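4th September

Got to Clilstead early and had the bench to myself until lunch. Yesterday's job was rewriting the grasp scorer so that it looks at the wrist view after the lift as well as before. Today was for finding out if that does any good.

Ran the old scorer first, 15 picks, same settings as in August. Five misses, all of them with cylinders, which is what Bech has been saying in his reports for weeks. The old method judges the grasp from the approach alone. If the fingers close a bit off centre on something round it still gives a high score, and then the thing rolls out on the way up.

Then the new one. It takes a second view while the arm holds still above the bin and checks where the object sits between the fingers. If the score drops it puts the object back and tries again. Another 15 picks, one miss, and two where it put the thing down and had a second go. It costs about 10 seconds a pick at the moment, far too slow for Pitico, but most of that is me saving every picture to disk.

Dorota Tokarz came down after lunch and wanted to know how it copes when the object hides the far finger. Fair question. The labels Prokitz sent us mark both fingers in full, and in the hold view you hardly ever get both in full. I think we should label only what shows and let the model be unsure about the rest. She thinks that will make the scores jump about. We left it there – neither of us has the numbers.

She also said 15 is too few to show anyone. Agreed. I'll do a longer run once the saving is sorted out.

Went through the saved hold views before I packed up and picked one to try her question on. Purple tube, held off the floor, open end up, near finger flat against its right side and the far one partly hidden behind it. I'll label it both ways and compare.

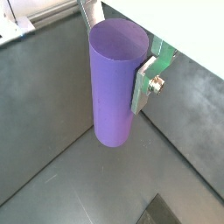
Jobs for tomorrow

Turn off the saving and time it again.
Ask Bech for his August logs.
Label the hold view both ways, send both to Dorota.
Order more M4 nuts.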